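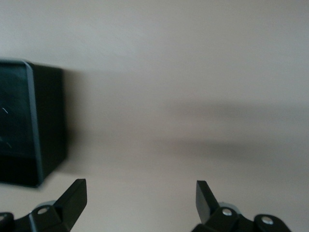 A reader wrote in that glossy black shows every scratch you ever gave it, and she'd wipe hers with a damp cotton cloth and leave the scrubby side of the sponge alone. Fair enough. My black tray has been through worse — mostly me.

Fruit goes in dry. Mangoes sit out until they give a little, and pomegranates will wait longer than you will.

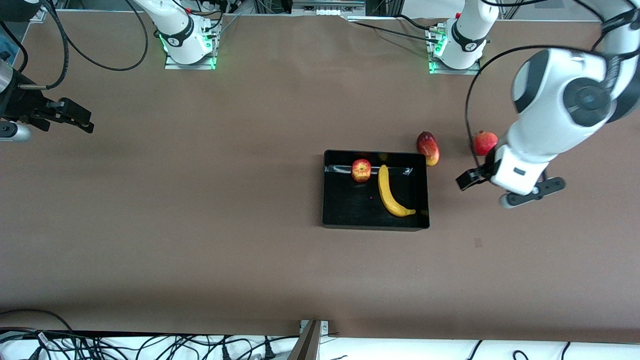

Getting Sticky Rings Off the Table

Warm water, a soft rag, 30 seconds of patience.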